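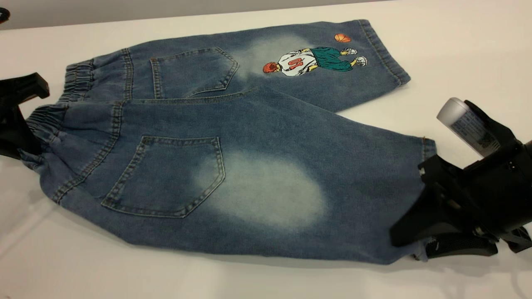 Hallus Kids' Cropped Jeans, Elasticated Back

Second-hand and end-of-line children's clothes from Plekberg, Altley

Colour: mid-blue wash, faded
Style: cropped leg, pull-in elastic at the back waist
Back pockets: two, patch style
Stock code: 101
Price group: 2

What the label says and what we think

Hallus call these "the only jeans your child will ask to wear". We have heard that about a good many jeans and most of them came back to us with the knees perfect, which tells you how often they were worn. So we have left the maker's blurb off this page and written our own.

They are cropped jeans for children who won't put up with a stiff waistband. The back waist is gathered on elastic with rows of stitching across it, and that part we do like. It pulls in without a button tab digging into anybody's side. Whether it will still pull in after two years of hot washes is another question. Our experience with stitched-through elastic is mixed: it doesn't twist inside the casing, but once it has gone slack you can't thread a new piece in. You would have to unpick the lot, and I can't see many people doing that for a pair of crops.

The fading

You either want this or you don't. The pale patches are strong, nearly white at the centre on one leg, going back to mid blue at the edges. They are meant to look like wear. We would sooner a child did the wearing, but customers ask for it and the pairs with plain dark denim sit on the rail longer. Fades differ from pair to pair, so please don't write to us that yours doesn't match the photo.

Stitching

Tan-gold thread on the seams, yokes and pocket edges, doubled around the pockets. It is neat enough. Light thread does show up every place where a machinist has wandered, so we go over the pockets and yokes before a pair is listed and put the wobbly ones in the bargain box.

Sizing

The label sizes go by age and run small in our view. Our usual advice is to measure a pair that already fits, waist laid flat and inside leg, and send us the numbers. Pankaj Sengar answers the size queries and he will tell you if he thinks you are wrong. A tall 5 may well want the 6. Crops that are too short just look like outgrown jeans.

Washing

Inside out, cool wash, with other dark things the first couple of times. The care label allows a tumble dryer. We don't recommend it for anything with elastic in it, whatever the label allows.

How to fold them for the drawer or for a return

1. Lay the jeans flat, back side up, and smooth the legs out from the seat.

2. Bring one leg over on to the other so the pockets lie together.

3. Fold up into a bundle, keeping the gathered part near the outside so it doesn't make a lump in the middle.
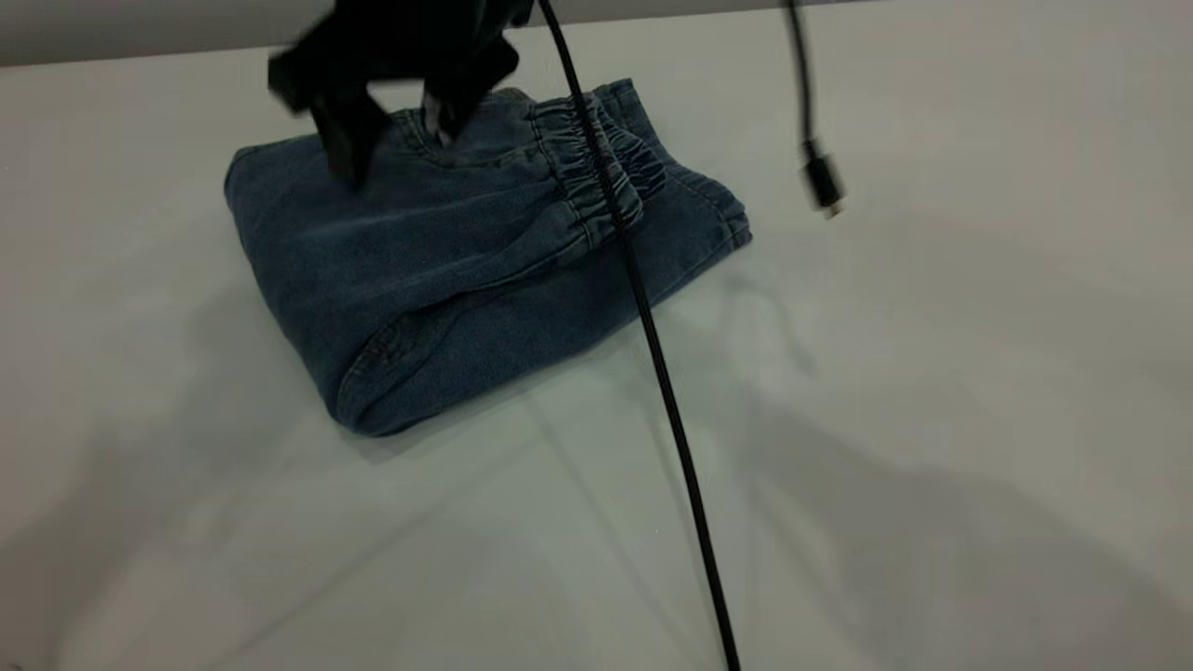 4. Press the air out with your hands and put the bundle in the bag. Please use the Tyagi bag they came in if you still have it - a carrier bag with tape round it tends to split.

Returns

Unworn, tags on, to the Altley address on your slip. We don't refund pairs that have been taken up or cut. Exchanges for another size go out once the first pair is back with us, and February is slow because we are stocktaking.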